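Plusisus Community Help > Robots and Automation > Safety and Good Practice

House rules for a mobile arm with a fingered hand working around office furniture

Posted by Rogelio Marquez, 30/07/2024

We have a mobile base with one arm and a multi-finger hand, and we run it in a regular office room in Braden. The tasks are low to the ground: reach under a desk, push a chair in, pick up something near a chair base. The arm was set up by a previous group and the only written rules we have are a single page that says "keep clear of the robot" and "know where the stop button is."

I have been asked to write something better before more people start using the room. I have read the manual for the arm and the one for the hand. Both of them talk about a fixed cell with a fence, which does not match how we work. Furniture moves, people come in to get things, and the robot is often working in places where you can't see the fingers from where you are standing.

What I would like to know:

What do other groups write down for this kind of work? Do you set one speed for everything or different speeds for reaching under things? And do you treat chairs as fixed objects or moving ones? Ours roll when the hand touches them and twice now the wrist has ended up closer to the seat hardware than the plan said it would be.

I don't need legal advice. I know we have to do our own risk assessment. I just want to see what works for people day to day.

Wulan Chong

Main thing is one person on the stop button and that person does nothing else. Not typing, not watching the plot on the screen. We had a problem with that for a long time, everyone thinks they can do both.

Also tape on the floor. It's cheap.

Hilkka Lindqvist

I wrote the rules for our lab at Rissanen and we have changed them a lot, so take this as the current version and not as the right answer. Ours is also a mobile arm with a hand in furnished rooms.

Start with who is allowed in. The risk assessment should say which people may be in the room while the arm has power, and the rules sheet should repeat it in words a new person can follow. We have operators and observers. Operators have done the training and signed the sheet. Observers stay behind the tape and do not go in to move things, even when the robot looks stopped. "Looks stopped" caused more trouble than anything else for us. A robot waiting on a planner looks exactly like a robot that is off. Our rule is that a person goes past the tape only when the stop has been pressed and the operator has said so out loud.

Speed. We use two limits. There is a normal one for moving in open space, and a slow one that applies any time part of the hand is under, behind or inside something. The slow limit is 50 mm per second at the fingertips. I picked that because our operator can react to it, and it came out of our own testing with our own arm, so please don't copy it without checking yours. What matters is that the slow limit is set in the controller and can't be raised from the task script. If it lives in the script, somebody will comment it out in the middle of a long afternoon.

Force. Set the contact limits before the first run of the day and write them in the log. Fingers are easy to break and people put up with much more force at the wrist than the fingers can take. Remember too that when you mount a hand, the payload and center of mass settings have to match it. We found an arm here that still had the settings for the old gripper, and it had been running like that since November.

Pinch points. The manuals cover the ones on the robot. They can't cover the ones you make by putting the robot next to furniture. The space between a forearm and the bottom of a seat is a pinch point for as long as the arm is in there. So is the space between a chair base and a cabinet. We walk the room before a session and write down the ones we expect. Last week's list had 14 on it, and most were chairs.

Which gets to your last question. Treat anything on casters as moving. We either lock it in place or plan as if it can be anywhere within a margin. What we do for chairs:

Set the seat height and write it down. If someone sits in the chair between runs, check it again.
Turn the casters the same way before each run. A caster that has to swing around will push the chair sideways first.
If the task does not call for the chair to move, block it.
If the task does call for it, stop after each contact and look again before planning the next motion.
Never reach in by hand to free a finger from a chair mechanism with the power on. Press the stop, then use the release procedure for your arm, and practice that procedure once before you need it.

The camera at the wrist is helpful here but don't count it as a safety device. It is very good for seeing what the fingers are near and very bad for seeing what the elbow is near. The operator needs a direct view of the arm as well.

Keep a log. Ours has the date, the operator, the limits, and one line for anything that touched something it wasn't supposed to. We have 1,380 lines in it now. It's boring to fill in and it is the only reason we know which rules matter.

Banafsheh Bakhtiari

I agree with most of what Hilkka wrote. I would add two things from our side at Brevell.

Cover the openings. Some wrist joints leave a cavity with screws and small parts showing when the arm is bent a certain way. Dust and loose threads get in, especially when you work near the floor. Ask your supplier for a cover, or put it on the weekly check and clean it with the power off. Check that the screws are all there while you're at it.

Second, write a minimum clearance for the forearm, separate from the one for the hand. Everyone plans for the fingers. Under a seat the fingers usually have plenty of room and it's the housing behind them that runs out of space - which sounds like what you are seeing, Rogelio. Ours is 17 mm in the planner, and if the plan can't keep to it, the operator has to lower the approach or move the chair. Measure from the lowest bracket under the seat. The seat pan is higher and will give you a number that is too generous.
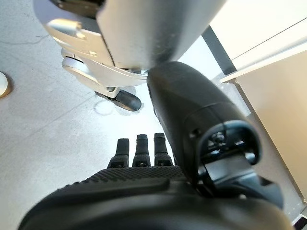

Then do the same check with the seat at its lowest setting. If your plan still clears, write that height on the sheet as the limit and don't let anyone run with the chair below it. Elsa Keskinen posted a blank check sheet in the files section that has a line for this, and it prints on one page.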